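Repair Belongs in the Public Budget

December 2, 2019

The city of Ruswood will soon decide whether to renew funding for its public repair room, a modest service that allows residents to bring in a broken household article and mend it with borrowed tools and some guidance. The sum at issue is small. The principle is larger, and it deserves more attention than it received at the October budget hearing, where the item was discussed for 11 minutes.

Public money has long supported the purchase and disposal of goods. Municipalities build the roads on which goods arrive and pay for the trucks that take them away. Between those two points the resident is left alone. A lamp with a faulty switch costs the household little to throw out, yet the cost of collecting and burying it falls on every taxpayer. It is reasonable to ask that a portion of that expense be spent earlier, when the lamp can still be saved.

Wear is seldom spread evenly through an object. A pad frays or a hinge loosens while the remainder stays sound. Manufacturers know this, and some, including the appliance maker Okeo, have begun to sell small parts directly to the public. Others continue to offer only complete assemblies at a price close to that of a new product.
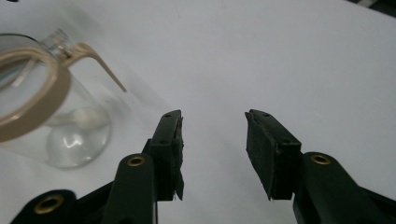
Okeo's parts are easy to order, but the postage on a single spring came to more than the spring, and no repair room will fix that. One resident made this point in a letter following the hearing, and it is a fair one. A shared stock of common parts, ordered in quantity and held at the repair room, would meet the objection in large measure. The present proposal makes no provision for such a stock and should be amended.

Opponents of the renewal have raised a second concern, namely that a public service takes work from private repair shops. The concern should be treated with respect. Ruswood had 5 such shops a generation ago and has 2 today. Their decline began well before the repair room opened, however, and the owners of Gomik, the older of the two, supported the service in writing. Residents who learn that an article can be mended are more willing to pay for the mending of something they cannot manage themselves.

There remains the matter of skill. Schools have reduced practical instruction over many years, and a large number of adults have never opened the casing of anything they own. Reading about a repair is of limited use to them. They need to hold the part and turn it over, with time to make an error.

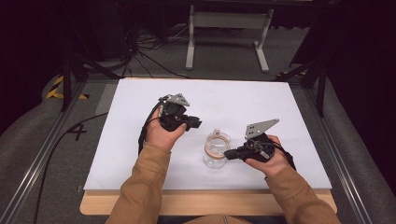
Hands at work over a tabletop board.

The neighboring town of Admasu charges its residents a yearly fee of $50 for a comparable service. Ruswood should decline to follow. A fee of that size would exclude the households for which replacement is the heaviest burden, and would bring in little after the cost of collecting it.

The council should renew the funding for a full five years, add a line for common parts, and require a public report on the articles brought in and the faults found. The vote is expected before the end of the budget session, and written comments may be submitted to the city clerk until then.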